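## 4. Laying the Ivero floor mat

Leave the mat unrolled at room temperature for 60 minutes before you start.

1. Sweep the floor and wipe it with a damp cloth. Let it dry fully.
2. Lay the mat with the ribbed side down, keeping a gap of 100 mm from any wall or skirting board.
3. Smooth it from the middle outwards. Stubborn curls can be weighted overnight – use books, not anything with feet.
4. Fix the corners with the Skidus strips supplied (part 406). Press each strip for 2 minutes.

**Note:** Strips can be lifted once and reused. After that, order a new set.

**Caution:** Do not lay the mat over underfloor heating set to high, and keep solvent cleaners away from it.

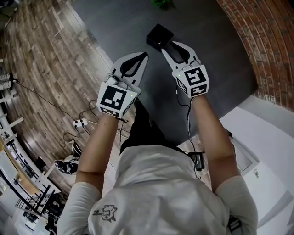 *Work over a dark grey mat.*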